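招募：对"旧衣回收"说法有怀疑的人，来做一次家庭衣物去向记录

12月6日　撰文：萨玛赫·巴达维（Samah Badawi）
分享 58　评论 4

先说明白，我们不是来劝大家多捐衣服的。过去几年里，小区门口的回收箱越摆越多，箱身上的话也越写越好听：全部再利用、送到需要的人手里、为地球减负。可是问到某一件衣服最后去了哪里，拿得出单据的运营方少得可怜。我们去年向一家叫 Flelon 的回收公司写过两封信，收到的答复是一本宣传册，里面有很多树叶的图案，没有一个地名。

所以这次想换个办法，从衣服离开家门之前开始记。Praltier 纺织品去向小组现招募参与者，为期4周，地点不限，能收发邮件、会填表就行。

我们想找什么人

最好是家里真有旧衣服要处理的人，为了参加而特地翻箱底的就不必了。独居、合租、带孩子的家庭都可以。如果您在回收、洗涤或二手服装行业工作，请在报名时写明，不影响入选，但您的记录会单独归类。Cellidis 和 Flelon 的在职员工这一次不能参加。

不要求您支持回收，也不要求您反对。上一轮有位参与者在第一页就写"我觉得这一切都是作秀"，她后来交的记录是全组最细的。

您需要做的事

每当有一件衣服被您判定为"不要了"，请登记它的种类、大致年份、破损情况，以及您打算怎么处理：送人、卖掉、投箱、当抹布、直接扔。犹豫不决也是一种结果，请照实写"没想好"，别为了让表格好看而随便选一格。

请逐件登记。我们知道很多人习惯把衣服团成一堆一起收走，等到填表时只记得"一袋夏装"。这样的条目我们没法用。
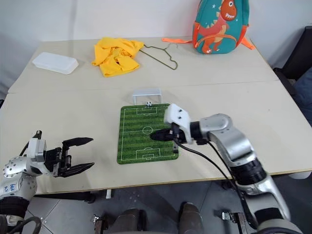

图：桌上一件黄色衣物，尚未叠起；左边是带盖的塑料盒。

投进回收箱的衣物，请抄下箱体上的运营单位和电话。没有电话的，就写没有电话。四周结束后，由小组成员埃萨姆·卡巴吉（Essam Kabbaj）按照登记的号码逐个去问，问不到的也会照样列进报告。

报酬与费用

完整参加者可得补贴1573元，分2次发放，第一次在第二周末，第二次在收到全部表格之后。中途退出的，已发部分不用退还。这笔钱来自梅伦德斯（Meléndez）基金的一项小额资助，合同里写明出资方不得在发布前查看或修改结论。您要是不放心，可以索取合同的复印件。我们自己签字之前也问了三遍。

几件我们做不到的事

我们不能保证查清每一件衣服的去向，按上一轮的经验，多半查不清。样本也不大，得出的东西代表不了全国，谁要拿它去写"某某比例的旧衣被焚烧"之类的标题，我们会写信去要求更正。我们也不给参与者发环保证书，这类证书市面上已经够多了。

您的姓名和住址只用于发放补贴，报告中不会出现。登记表在报告发布后仍会保存，供别人核对；不愿意保存的，请在报名时注明，我们会在核算完毕后删除您的那一份。

怎样报名

请写一封短信，讲讲您上一次处理旧衣服是怎么处理的，后来有没有想过它去了哪里。几百字就够，不看文笔。来信由玛戈·佩兰（Margaux Perrin）统一收取，12月下旬回复，未入选的也会收到通知。报名信请通过本站"联系我们"页面提交，标题写"衣物记录"。

请不要附带旧衣服。上次真有人寄来了一箱。

评论 4　分享 58

相关内容
回收箱上的电话，我们打了一个下午
"再生纤维"标签到底写了什么
读者来信：西克斯滕·伦德格伦（Sixten Lundgren）谈二手店的拒收清单
Cellidis 年度报告里没有回答的问题
上一轮参与者奥伊弗（Aoife Nic Aodha）的四周笔记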